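最后修订：10/12/25。适用于 Forkport 十三人制橄榄球业余联赛（下称“联赛”）成年组。条文与本页不一致时，以竞赛规程正文为准。

# 常见问题

## 一、注册与参赛资格

### 1. 谁可以注册？

赛季首轮当日年满十八周岁者可以注册成年组。年满十七周岁者须提交监护人书面同意书和所属俱乐部教练签字的对抗能力确认表，两份文件缺一份即退回，不保留排队顺序。

曾在职业赛事注册的球员，须在申请表第三栏注明最后一次注册的赛季和俱乐部。隐瞒该项的，注册自始无效，其参加过的场次按“使用不合格球员”处理，见第 8 条。

### 2. 注册窗口何时关闭？

赛季于四月开始。首个窗口在首轮开球前的周五十七时关闭，第二个窗口在第九轮结束后开放十天。两个窗口之间只受理下列情形：

- 门柱区及前排位置因伤减员，且有医疗证明；
- 原俱乐部退出联赛；
- 注册系统故障导致的漏录，由俱乐部在四十八小时内申报。

“门柱区位置”一词沿用旧表格，现行表格中指钩球员和锁球员，下次改版时会更正。

### 3. 转会后是否需要停赛？

同一赛季内转会的球员须空过一轮。轮空周不计入。原俱乐部有未结清费用的，可在收到转会通知后五天内提出异议，异议只针对费用，不得以球队人手不足为由。

一名球员在同一赛季内最多代表两家俱乐部出场。仅列入替补名单而未上场的，不算出场。

### 4. 租借和双重注册有什么区别？

租借期间球员只能代表借入方。双重注册只适用于同一俱乐部的一队和二队，二队比赛中每场最多使用三名当轮曾在一队出场的球员。Gollow 与 Onuoha 共用训练场，但两家是独立俱乐部，双方球员不适用双重注册。

## 二、积分与赛制

### 5. 积分如何计算？

胜一场得 2 分，平一场各得一分，负不得分。轮空不计分，这与部分赛事给轮空队记分的做法不同，查阅旧赛季积分榜时请注意：早年曾给轮空队记分，历史表格未作换算。

积分相同时依次比较：

1. 净得分；
2. 总得分与总失分之比；
3. 双方交锋的净得分；
4. 达阵总数；
5. 抽签。

### 6. 季后赛如何安排？

常规赛前四名进入季后赛。首轮第一对第二，第三对第四。第一对第二的胜者直接进入决赛；负者与第三对第四的胜者争夺另一个决赛席位。排名高者为主队，决赛场地由竞赛部在常规赛最后一轮之前公布。

季后赛八十分钟战平的，加赛两个五分钟半场。仍为平局则进入金分制，先得分者胜，得分方式不限，包括一分的落踢射门。

### 7. 常规赛打平要加时吗？

不加时。常规赛以平局结束。

### 8. 使用不合格球员的后果是什么？

违规方该场判零分，已得达阵及射门全部取消；对手实际比分高于三十比零的，保留实际得分，否则按三十比零记录。另处罚款 500 元，由俱乐部缴纳，不得转由球员个人承担。赛季内再犯的，扣除积分 8 分。

比赛结束七十二小时后不再受理对手就资格提出的申诉，竞赛部自行核查不受此限。

### 9. 弃赛怎么算？

开球时间过后十五分钟仍不足九名球员到场的，视为弃赛，对手以三十比零获胜。能凑足九人但不足十三人的，可以开球，迟到者经第四官员核对后补入。

## 三、比赛执行

### 10. 采用哪一版规则？

采用国际通行的十三人制规则，另有本联赛附则。几项常被问到的内容：

| 项目 | 本联赛规定 |
|---|---|
| 半场时长 | 四十分钟 |
| 中场休息 | 十分钟 |
| 达阵 | 四分 |
| 追加射门 | 两分 |
| 罚踢射门 | 两分 |
| 落踢射门 | 一分 |
| 控球次数 | 六次擒抱后交换球权 |
| 换人 | 每队八人次，替补席四人 |

落踢射门不论距离均为一分。有的赛事对远距离落踢给两分，附则未采纳。

### 11. “四十／二十”踢球是否有效？

有效。踢球队员在本方四十米线后踢出，球在场内落地后越过边线，且出界点在对方二十米线以内，由踢球方获得球权，重新计算擒抱次数。脚踩四十米线即不成立。反向的“二十／四十”同样有效，计算方法相同。

### 12. 高位擒抱如何处罚？

与头部或颈部接触的，至少判罚踢。裁判可视力度、球员是否下沉、是否有可避免的动作，决定口头警告、暂时罚下十分钟或直接罚下。未在场上处理的动作，竞赛部可在比赛后两天内根据录像立案。俱乐部提交录像的，须为未剪辑的完整片段，起点不晚于该次持球开始。

### 13. 边裁由谁提供？

由联赛派遣。派遣不足时，主客队各出一名。俱乐部边裁只判断球和持球队员是否出界、射门是否成功，不报告犯规。 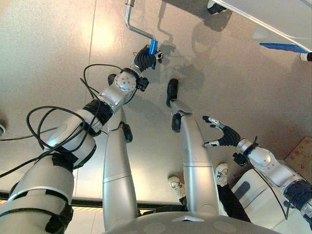 边裁旗由主队准备，两面同色，旗杆长度不限，手柄直径以单手可完全握住为准。赛前检查时，第四官员会要求边裁握旗挥动数次，旗面不得缠绕，手柄不得在掌中转动。握持时以整只手合拢在手柄上，指尖从一侧露出，图中那只机械手握住金属蓝色圆柱手柄的方式即符合要求；只用拇指和食指捏住末端的，挥旗时容易脱手，须当场纠正。射门成功时举旗过头，失败时旗在身前下方横摆。球出界时，旗举在出界点，边裁保持位置直至裁判确认。

### 14. 换人卡填错能否更正？

可以，但须在该名球员进场之前更正。进场后发现号码与名单不符的，先由裁判暂停比赛核对身份，身份属实的继续比赛，由俱乐部在赛后补交说明。身份不符的按第 8 条处理。

头部受伤评估的临时替换单独记录，使用蓝联卡。评估时限十五分钟。球员未通过评估，或超过时限未返回的，临时替换转为正式替换，但不占用换人次数。

### 15. 天气不佳时由谁决定停赛？

开球前由场地方决定，开球后由裁判决定。听到雷声后所有人离开场地，最后一次雷声起满三十分钟才可恢复。上半场未打完而中止的，择期重赛；下半场已开始的，以中止时比分为准。

## 四、装备与场地

### 16. 鞋钉有什么限制？

鞋钉须为圆头，金属钉允许使用，边缘不得有毛刺。裁判在热身期间检查。Fludell 主场为人造草，该场地禁止金属钉，客队应提前准备替换鞋。因鞋钉不合格而推迟进场的，比赛不等待。

### 17. 护具需要报备吗？

软质护头、护肩和护齿无须报备。含硬质支撑的护具，包括护腕夹板和铰链式护膝，一律不得使用，外面包覆泡棉也不行。赛前拿不准的，可把护具带到裁判更衣室查验，查验结果仅对当场有效。

### 18. 比赛用球由谁准备？

主队提供三只同型号的五号球，气压按球面标注范围。客队可在开球前三十分钟试用。雨天可增加两只备用球，由球童在边线外擦拭。球童须年满十二周岁，站位不得越过广告板。

### 19. 门柱护垫的要求？

每根门柱须包覆护垫，自地面起不低于两米，厚度以护垫标签为准。护垫底部与地面之间不得留有可伸入脚掌的空隙。带球队员以球触及护垫底部不算达阵，球须在得分线上或线后触地。旧规则曾承认触柱达阵，偶有老球员据此提出申诉，一律不予受理。

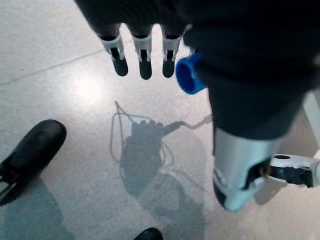

## 五、纪律与申诉

### 20. 停赛如何计算？

停赛按场次计，只计算该球员有资格出场的成年组比赛。友谊赛不计入。未执行完的停赛带入下赛季，转会后由新俱乐部继续执行。弃赛的场次，弃赛方球员不计，对手球员计入。

### 21. 申诉怎么提交？

由俱乐部秘书以书面形式提交，球员个人来信不作为申诉受理。申诉书须写明比赛双方、轮次、涉及条款、请求事项，附件按出现顺序编号。提交期限为裁决送达后两天，遇公众假日顺延。

申诉期间，停赛照常执行，除非裁决书另有说明。听证可线上参加，每方发言时间八分钟，证人发言另计。

### 22. 可以就裁判的场上判断申诉吗？

不可以。出界、越位、球是否触地、擒抱次数等事实判断均为终局。可以申诉的是规则适用错误，例如把罚踢射门记为一分，或在金分阶段得分后继续比赛。擒抱次数数错属于事实判断。

### 23. 比分记录有误如何更正？

两队记分员和裁判在赛后签署比分单。签署后发现计算错误的，双方秘书联名来信即可更正。一方不同意的，由竞赛部对照裁判记录卡决定。达阵归属有误不影响比分，可随时更正，直至赛季个人数据封存。

## 六、历史记录与资料

### 24. 历年积分榜能否查阅？

可以，按赛季存档，纸质版在 Forkport 体育资料室，开放借阅的为复印件。部分早年轮次只有胜负，没有比分，表中以短横线表示，计算净得分时略去，因此这些赛季的净得分不宜与后来赛季直接比较。

### 25. 俱乐部合并后，记录归谁？

合并前的记录分别保留在原名称下，合并后的俱乐部从零开始。俱乐部更名但法人主体不变的，记录连续计算。Onuoha 曾更换队色和主场，未更换主体，其出场纪录为连续纪录。

### 26. 个人出场数为什么和俱乐部年鉴不同？

联赛统计只计常规赛和季后赛，年鉴通常把杯赛、友谊赛一并算入。另外，联赛早年不记录未上场的替补，部分年鉴将其列为出场。需要逐场核对的，请附赛季、轮次和对手，只写“某年前后”的查询无法处理。

## 七、联络

规程解释、资格核查和资料查询由竞赛秘书 Isauro Carrillo 负责，通过各俱乐部秘书转交。比赛日的紧急事项请联系当值第四官员，其电话印在当轮派遣表背面。媒体索取阵容名单的，在开球前一小时向主队记分台领取。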